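About Bakska

Bakska mends, remakes and occasionally rescues quilted things. Bedspreads, cot quilts, quilted jackets, dressing gowns, the padded cover off your nan's sewing machine. If it has a top, a bottom and something soft in between, we will probably take it on. If it has springs, please try elsewhere.

We started in one room above the Hidora launderette, which had the advantage of being warm and the disadvantage of smelling permanently of other people's towels. The plan was to make new quilts and sell them for sensible money. We made five. Three of them are still on our own beds. Meanwhile the launderette kept sending customers up the stairs with things that had gone in whole and come out otherwise, and after a year or so of this we took the hint and changed the sign.

These days we are at Ranasinghe Yard, second door past the tyre place, and we have a proper cutting table and a kettle that switches itself off. We have now mended 3334 pieces. We know the number because each one gets a paper ticket pinned to it, and the tickets are numbered, and a previous member of staff was strict about it. Of those, 1094 were bedspreads. The rest were clothes, mostly, with a long tail of tea cosies.

People are often surprised to find a bed in the workroom. It is a plain bed with a pale sheet on it, and it does more work than any of us. A quilted piece on a table tells you very little. Spread it out on a bed and it will sulk in all the places where it has been badly treated, and you can see which seams are pulling and which are only creased from the bag it came in.
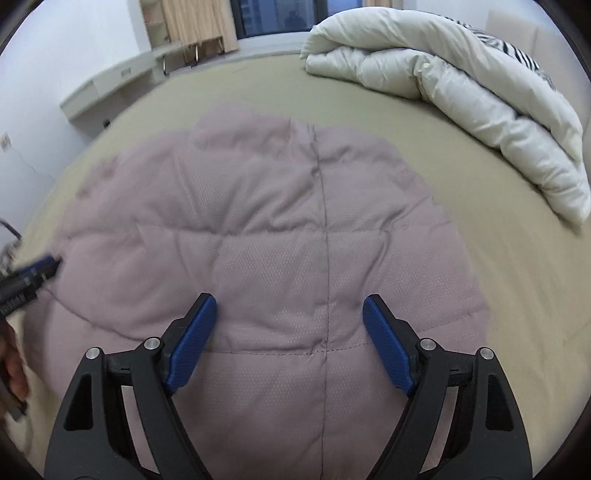 Pink is the colour we see most, particularly the dusty greyish sort that seems to have been compulsory in spare bedrooms for about twenty years. It is a difficult pink to match. Thread that looks perfect on the reel turns salmon the moment it is stitched, so we keep a whole drawer of near misses, and we will show you the closest one before we start.

Puckers are the other thing we get asked about. Some puckering along a quilting line is how the piece was made and gives it its character. Some of it is a seam that has shrunk and is taking the fabric with it. We will tell you which we think yours is. If it's the first kind we'll send you home with it, which is no way to run a business.

Our wadding comes from Lamach, who have supplied us from the beginning and have some 200 kinds, most of which look identical and are not. We stock four. Anything else can be ordered, and tends to arrive in a parcel the size of a cow.

We're open from ten until four, and closed for most of February, when we do our own mending. Bring things in clean, please. Bring any loose bits in an envelope, however small, and do not iron anything first to be helpful.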